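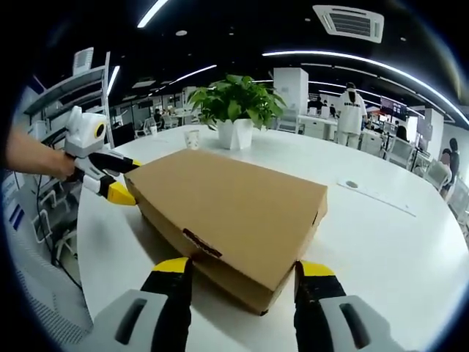
Mondus has released version 14 of Darkosano, its software for turning two-handed manipulation recordings into trajectories that a robot controller can execute. The release, dated July 19, 2025, replaces the part of the pipeline that handled each gripper as an independent stream. In earlier versions, the path of each gripper was estimated separately from its own wrist view, and the two paths were aligned afterward by timestamp. Small errors in either path then appeared as a changing distance between the fingertips. With a flat cardboard box approached from its left end by one gripper and from the front by another, an error of a few millimeters can decide whether the planned motion makes contact or stops short.

The new version solves for both paths in one optimization. When one gripper is visible to the other, the software adds a relative pose constraint between them. When it is not, each path depends on fixed features in the room and on the table, as before. Mondus said the constraint is weighted by how much of the other gripper can be seen, so a partly hidden one contributes less.

Flanton, which develops grasp planning tools and tested a prerelease build, ran it on 1,656 recorded episodes of tabletop handling. The company reported that median error in fingertip separation fell by 45 percent compared with the previous version. Error in absolute position changed very little, as both versions use the same visual odometry front end. Processing took longer. Flanton measured an increase of almost 60 percent in compute time per episode on the same workstation, most of it in the joint solver.

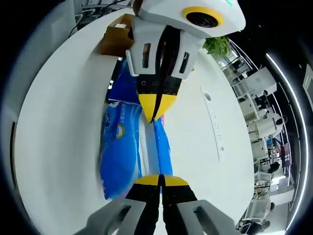 Two hand-held grippers and a package in blue plastic wrapping on a white tabletop.

Soft packaging remains a separate problem. The planner in Darkosano represents each object as a rigid shape with a single pose, an assumption that holds well enough for a carton but poorly for a plastic package that may bend or shift inside its wrapping. Version 14 adds an optional flag that marks an object as deformable. With the flag set, the planner stops tracking a full object pose and plans against the contact region near the fingertips. Mondus lists the flag as experimental and does not recommend it for motions that include a handover.

Several changes affect the control side. Exported trajectories now include gripper width as a continuous value at every time step. Previously the exporter wrote open and close events, and the controller filled in the motion between them. Users who rely on the event format can still request it through a command line option, but the option will be removed in a later release. The exporter also checks each two-arm trajectory for collisions between the grippers before writing the file. A failed check produces a warning and the index of the first offending time step. It does not modify the trajectory.

Calibration files from the previous version can be read without changes. Lens models for wide-angle cameras must include the valid image radius, so that features in the dark outer border are rejected before matching. Files without that field will load, but the joint solver will be disabled and the software will fall back to separate estimation.

Matheson, which maintains a simulator interface for Darkosano, said its connector supports the new width field in replay mode. Support for the deformable flag is planned for October. Until then, flagged objects will be loaded into the simulator as rigid bodies.

Related items
Matheson simulator connector: replay mode changes
Flanton adds batch scoring to grasp planner
Time alignment in multi-camera recordings
Darkosano exporter drops legacy log format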